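Getting an arm to do the bathroom: setup notes

Quick writeup becuase people keep asking. Can a robot clean a toilet yet? Partly. Slowly. Notes below are from my own tries plus a long call with Quentin Aubert, who did the Bindari trials and has more patience than me.

What you need:
Seven-axis arm, bolted down. Gripper. A toilet you can spare for the afternoon. Torkby controller or whatever you run.

Step 1. Place the base. Tank lid, flush handle and seat all in reach without the elbow hitting the wall. Get this wrong and you redo everything. Route cables along the arm, leave slack at the shoulder – not too much.
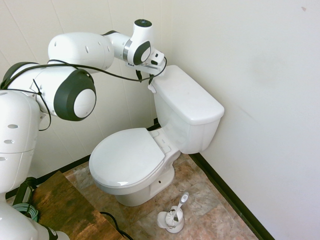
Can I buy something that does this at home today?
Nothing I'd pay for. Lab arms manage single moves in a room they know, and a full clean still needs a person standing by.

Step 2. Teach the easy touches first. Lid corner, then handle. Straight down, low speed, fingers closed. Save each pose with a name you'll recognize in December. Run it 28 times before you change anything. Boring, do it anyway.

Step 3. Flush handle. Small target, awkward angle. Come in from above and in front, stop short, then creep. Force limit low – Pemitz default is way too high for porcelain.
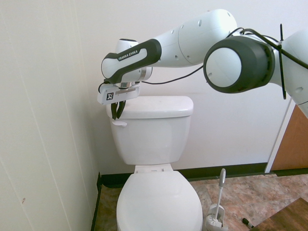 If it slips off the lever, dont add force. Move the contact point outward and try again. Fixed mine after 4 goes.

Step 4. Brush. Harder than the handle by a mile. Grip is thin, holder slides, and the bristles push back. Start with lift and return only. No scrubbing untill that works every time.

Step 5. Corners. Floor behind the bowl, along the baseboard. Shiny white next to more shiny white, depth sensors hate it. Drive the wrist in slow and check the view at each stop.

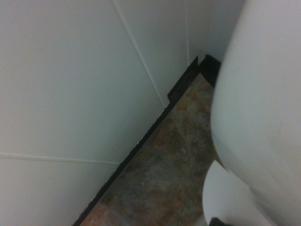

Set a keep-out zone around the bowl and tank, a bit bigger than feels right. Then shrink it. Leclerc's planner does this ok, others I just did by hand.

So, chores yet? Wiping a flat lid, close. Behind the toilet, no. I'm still faster with a rag. Will update when the brush step holds up.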